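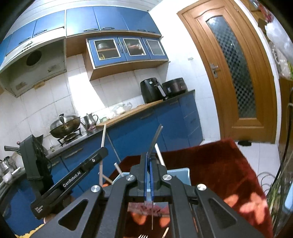 Combien de viande par personne pour une fondue chinoise ?

Posée par Grullano, Oct 3, 2009

Bonjour, ma belle-mère vient dîner et elle mange comme un bûcheron en avril. La boucherie me conseille 249 g par tête, chiffre d'une précision suspecte. On fait comment chez vous ? Et faut-il trancher soi-même ?

3 réponses

Liên Đàm
249 g, ça va si vous avez aussi des nouilles et du chou. Mettez la viande au congélateur deux heures avant, elle se tranche beaucoup mieux. Pour la table, une nappe rouge foncé, croyez-en mes nappes blanches, paix à leur âme. 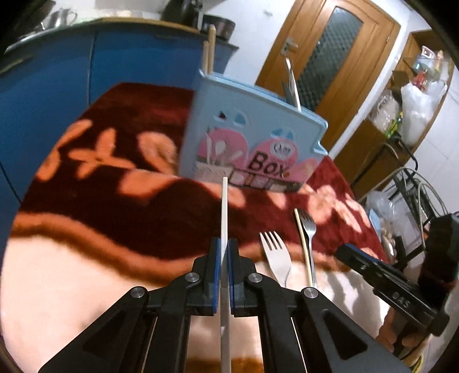

Ensuite le bouillon : gingembre, ciboule, un peu d'anis étoilé, et on laisse frémir. Les baguettes pour la viande crue ne vont pas dans la bouche – je le répète à mon beau-frère depuis nearly 23 ans, sans résultat.

Skodton
Prenez le double. Les restes, ça se mange. La belle-mère, elle, se souvient.

Fogh
Moi je fais une raclette. Je sais que ce n'est pas la question, mais personne ne tranche rien et à 23 h tout le monde est couché.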